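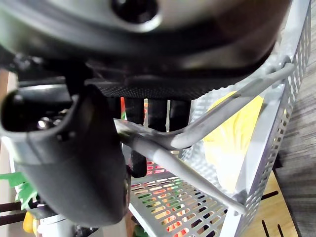

Face à une pince de cuisine grise, le doigt noir cherche son point d'appui dans l'égouttoir.

Quand les doigts s'en mêlent

La pince de cuisine est un objet sournois. Elle a deux bras, un ressort et des opinions. Posez-la dans un égouttoir, demandez à un robot de l'en sortir, et vous obtiendrez au choix une prise impeccable, un égouttoir qui voyage avec sa pince, ou un long silence pendant lequel trois ingénieurs regardent leurs chaussures.

C'est avec ce genre d'adversaire qu'Annelies Kälin gagne sa vie. Chez Vevent, elle dirige le banc d'essai des préhenseurs, une pièce sans fenêtre où l'on compare des doigts du matin au soir. Les bras l'intéressent peu. « Un bras, ça va où on lui dit d'aller, explique-t-elle. Les ennuis commencent dans les dix derniers centimètres. » Les fabricants de bras n'aiment pas beaucoup cette phrase. Elle la répète volontiers quand il y en a un dans la pièce.

La campagne de ce printemps oppose deux jeux de doigts. Le Bellia est souple, enveloppant, et son catalogue le dit « intuitif », adjectif que l'on réservait jusqu'ici aux belles-mères et aux télécommandes. Le Stustine, plus ferme, serre droit et ne s'excuse pas. Chacun a droit à 200 essais par famille d'objets : ustensiles, textiles, emballages. Le prix de la paire va de 680 euros pour le premier à 1849 euros pour le second, ce qui donne à chaque chute de cuillère une dimension comptable.

Le protocole tient sur une feuille scotchée au mur. L'objet doit quitter son support, rester neuf secondes en l'air et redescendre sans dommage. On ne touche pas au réglage entre deux essais, même quand on en meurt d'envie. On note tout, y compris les réussites honteuses, celles où l'ustensile tient par un coin et tourne sur lui-même comme un jambon au plafond. Annelies Kälin les appelle des « victoires administratives » et leur consacre une colonne.

Avec les ustensiles, les idées simples ne durent pas. Une spatule se prend par le manche, un couteau aussi, mais une pince articulée réagit : on appuie sur un bras et l'autre part se promener. Le Bellia s'en accommode en épousant la courbe, quitte à perdre le fil de ce qu'il tient. Le Stustine attrape ou n'attrape pas. Entre les deux, le contrôleur Rolland fait ce qu'il peut pour doser l'effort, avec un temps de retard qui rappelle certains services après-vente.

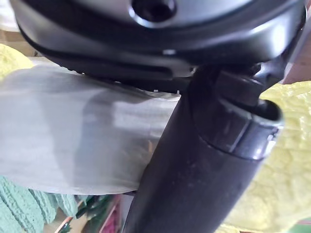

Les matières molles ont leur propre chapitre dans le classeur de Vevent, et c'est le plus épais. Un tissu n'a ni poignée, ni centre, ni bonne volonté. Il se plie là où on ne l'attend pas et entraîne ses voisins dans l'affaire. Un film plastique gris et translucide, tout en plis et en reflets, vient ainsi se glisser devant une étoffe jaune-vert au relief bosselé, et voilà deux matières qui se disputent l'attention de la caméra de poignet. La première laisse passer la lumière, la seconde l'accroche sur chacune de ses petites bosses. Le logiciel, lui, doit décider où commence l'une et où finit l'autre. On a vu des couples se séparer pour moins que cela.

La caméra est d'ailleurs le sujet qui fâche. Montée au poignet, elle voit de près, donc elle voit surtout le préhenseur. Annelies Kälin a essayé de la décaler, puis de l'incliner, puis de lui adjoindre une seconde caméra fixe, qui voyait très bien le dos du robot. Elle est revenue au poignet. Son équipe a appris à vivre avec une grosse coque en haut de chaque image, comme on vit avec un pilier dans son salon.

Et le vainqueur ? Pour les ustensiles, le Stustine mène d'une courte tête. Pour les textiles, le Bellia reprend l'avantage, surtout quand l'étoffe est épaisse. Les emballages les mettent d'accord dans la médiocrité. Vevent n'achètera sans doute ni l'un ni l'autre en l'état et a demandé aux deux fournisseurs de revoir la forme du bout. Les prototypes sont attendus en novembre. L'égouttoir, lui, est déjà réservé.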